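Review: the Wodotix handover kit, after three weeks in our lab

I had low hopes for this one. Handing something to a person is a problem our group has poked at for years, and most methods we tried ended in a tug of war. The Wodotix kit learns from recorded examples, which you make by guiding the robot yourself, and it decides when to let go from finger load and the view from the head camera. We recorded 40 examples in an afternoon (with tea breaks!) and had a first policy running the next morning.

It's lovely to work with. The release feels gentle, and it waits for you if you dither. Notburga Haslinger, who wrote the training notes, suggests starting with something soft and marking out zones on the table with tape, and I'd say follow her on both. 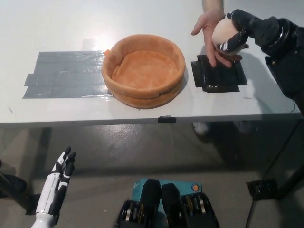

Ball handover at our table, with the basket on the grey tape and the black zone beside it.

Over our full run of 876 handovers we had 5 drops, and 3 of those came when the person reached in from the side. That's a far better result than the scripted release we used before, which let go on a timer and got on everyone's nerves.

Grumbles? The setup guide is thin on calibration, and I lost most of a day to a wrist offset that should have been on page one. Retraining is slow on our old machine too. I'd also love to see the method tried with heavier things, as the load threshold needed fiddling as soon as we moved on to a full water bottle.

Still, I'm really taken with it. The Drasville update is due in May and should add two-handed passing, so we're keeping our tape down until then.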